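Plaltia Chopsticks: data card

Version 2, August 2023

Summary

Plaltia Chopsticks covers one small kitchen job: getting loose chopsticks off a table and into an upright holder. It is the second part of the Plaltia tableware series, after Dromik (spoons and ladles). Recordings are sorted by table setting, and each setting has its own folder.

Objects

The chopsticks are mixed. Colours include bright red, maroon, dark brown and dark green. Many have a gold band a short distance above the blunt end, and several are patterned along the shaft. Labels use colour first and band second, e.g. red_banded, green_banded. Where two sticks can't be told apart by these, the label takes a suffix (_a, _b) from left to right in the starting layout.
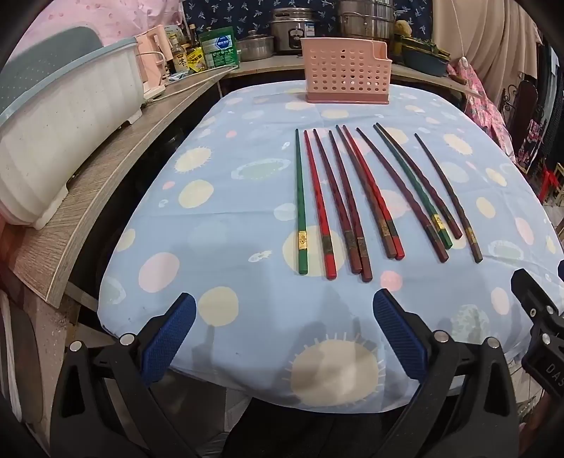
Chopsticks side by side on the blue cloth, thin tips towards the pink basket.

Holder and table

The holder is a pink plastic basket with perforated walls. It has no fixed slots for single sticks in the label scheme; a stick counts as stored when its lower end is inside the walls and it has been let go. Leaning is allowed in any direction. A stick lying across the rim is labelled rim and kept in the set.

The cloth is light blue with a printed pattern of pale spots and sunbursts. Colour thresholds tuned on plain cloth will pick up parts of the print.
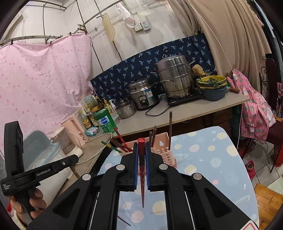 Sticks are moved one at a time. A pair lifted together is labelled double, and both sticks keep their own entries. Order is free. Crossed sticks in the starting layout are marked crossed in layout.csv.

Splits

train: 200 recordings
test: 85 recordings
held out: 8 recordings, Skjelbred layouts only

Known problems

Dark brown and maroon were confused in version 1. Labels were redone by hand, but older exports in the Brultex format still carry the old names. Run rename_colours before merging the two.

Stick length is not recorded.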